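Two arms, one table: how Clokerbridge writes its handling rules

December 13, 2021

The safety lead at Clokerbridge keeps the bench rules for two-arm handling on two printed pages. An earlier version was much longer. "Operators skipped to the checklist," she says, "so we kept the checklist and moved the rest to an appendix."

The first rule covers speed. With a person within reach of the table, each arm is limited to 150 millimeters per second at the gripper. The second covers shared grasps: when both grippers work on one object, one arm is named the leader in the task file, and the other follows under a force limit. "Two leaders will fight over a rigid part. You see it in the motor current first."

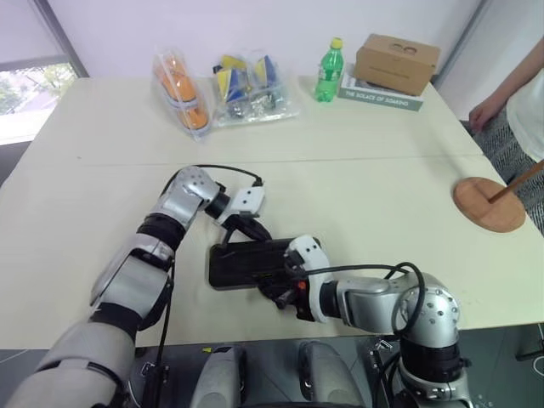 Sheehan, asked about the same rule, would go further and have the follower open its fingers whenever the two force readings disagree. The safety lead accepts the principle but wants an exception for heavy parts. "Opening is a safe state for a light tray. For a casting it is a drop."

Cable routing takes up most of the appendix. Slack has to be checked at full wrist rotation, with the arm stopped, before each new task file is released. The log now holds 1,536 entries, and 175 of them concern cables.

The next revision will cover items stored at the far edge of the table. The draft asks for a marked keep-out strip, entered in the planner as a solid volume.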